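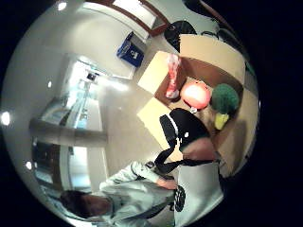 Rent-geared-to-income housing

Reading time: 2 minutes

Rent-geared-to-income housing is a form of subsidised tenancy in which the rent is set as a share of what the household earns, and the difference between that sum and the cost of running the home is met from public funds. It is distinct from low-rent housing, where every tenant in a building pays the same reduced amount, and from housing allowances, which are paid to tenants of private landlords.

Calculation of rent

The landlord first establishes the gross income of all adults named on the lease. Deductions may be made for childcare, for costs linked to disability and, in some schemes, for the earnings of full-time students. A fixed share of the remainder is charged as rent. Most schemes also set a minimum, payable by tenants with no income, and a ceiling equal to the market rent of a similar home nearby. Heating is sometimes included in the rent and sometimes billed apart, in which case an allowance is subtracted.

Income is reviewed once a year. Tenants must also report any change that lasts more than 2 months. Late reporting can lead to a debt, which the landlord recovers in instalments.

Allocation

Vacant homes are offered from a central waiting list, usually in order of application. Priority groups, such as people leaving a violent household, are placed ahead of others. Applicants who refuse a set number of offers lose their place. Household size determines the number of bedrooms, and a tenant whose children have left may be asked to move to a smaller home.

The Navard scheme

The Bustos estate in Navard has 546 homes, of which 192 are let at income-geared rents and the rest at fixed low rents. The two kinds of tenancy are mixed on each staircase. Rents on the estate were at first collected by the Zimasden Housing Trust, which used 7 income bands in place of a continuous scale. A tenant whose pay rose slightly could therefore move up a band and be left with less after rent. The bands were later withdrawn.

Criticism

Marisol Cárdenas has argued that linking rent to earnings acts as a second income tax and weakens the gain from taking extra work. Facundo Troncoso disputes the size of the effect, noting that many tenants are pensioners or are unable to work, and places more weight on the burden of repeated income checks. Both writers favour a delay before a rise in pay is reflected in the rent. A delay of this kind applies in Navard to tenants entering work after a period on benefits.

See also: Housing allowance; Flultuvley housing register; Security of tenure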